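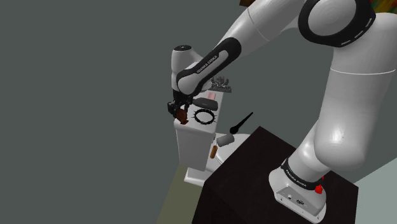 Teleoperation data working meeting, Remby project

Date: 05/09/2026
Present: Billum (simulation), Skevell (operator interface), Jalali (training)

1. Minutes of the last meeting
Accepted with one correction: the gripper speed limit applies to remote control only.

2. Simulated cabinet task
Billum showed the current build. The Franka arm is mounted on the dark table and works over the top of the white cabinet, where the objects are set out. Operators report that the small brown object by the front left corner is the hardest to approach with the fingers pointing down. Spawn position to stay as it is until the next batch is complete.

3. Demonstrations recorded
Total stands at 771 by remote control, of which 676 passed replay. Most rejects were late gripper closures. Jalali asked that rejects be kept in a separate folder with the operator's note attached. Agreed.

4. Hand guiding
Skevell proposed 64 hand-guided demonstrations on the real arm for comparison. Joint positions and gripper state to be logged at the same rate as in simulation. Jalali noted that hand-guided paths tend to be slower and should be resampled before mixing. Resampling method not settled.

5. Operator interface
Wrist rotation is still mapped backward on the left controller. Skevell has a fix in test. Operators are to leave the mapping alone in the meantime.

6. Actions
Billum: add a reset key that restores all objects without restarting the session.
Skevell: release the controller fix; write the hand-guiding procedure.
Jalali: train on the replay-passed set, 4 seeds, and circulate results.

7. Next meeting
October, date to be set by Billum.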